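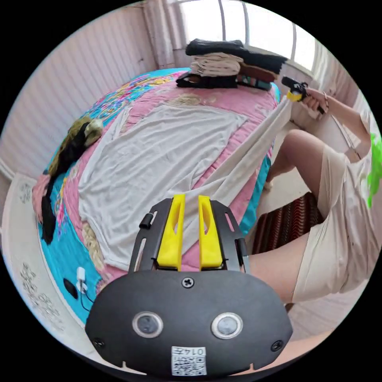
A light-colored T-shirt spread out on a quilted bedspread.

The Closet Count
By Hsin-yi Chu

Nisreen Darwish owns 21 shirts. She knows the number because she wrote it on a card in April and taped the card inside her closet door. When a shirt comes in, another one goes out, and the number stays where it is.

Darwish teaches evening classes in Ultholm and used to keep clothes in three places: the closet, a dresser and a pair of bins under the bed. The bins were the trouble. She would buy a plain white shirt in spring and find two others like it in the fall.

"I was storing things so I wouldn't have to decide about them," she says.

Keeping a fixed number of clothes is an old habit in small apartments, and it has come back among people who are tired of yearly cleanouts. A cleanout takes a weekend and the closet fills up again. A count takes a few minutes each time something new arrives.

Pui-shan Fang runs Kuo, a repair and resale shop on the east side of town. Last year the shop took in 2,000 pieces. She says the best ones come from people who bring a few things at a time. The worst come in knotted trash bags, with a damp towel somewhere in the middle.

Fang looks at the collar first, then the underarms, then the hem. A stretched collar on a cotton shirt is rarely worth fixing. A loose hem takes her 12 minutes and costs the customer six dollars. She turns away anything with a strong smell of fabric softener, which she says she can't get out.

How clothes are put away matters too. Shelves beat hangers for knits, and heavy cotton can go either way. Arnel Ambrosio, who spent years folding stock at a department store, lays each shirt face down, smooths it from the middle outward and folds the sides in before he brings up the bottom. He stands the folded shirts on edge in the drawer so he can see all of them.

Darwish tried that and gave it up after a month. She hangs everything now, work shirts on the left and the rest on the right. The bins went to a neighbor for garden tools.

The card has been changed once. It used to say 24, until a bleach spill in the laundry room took care of three.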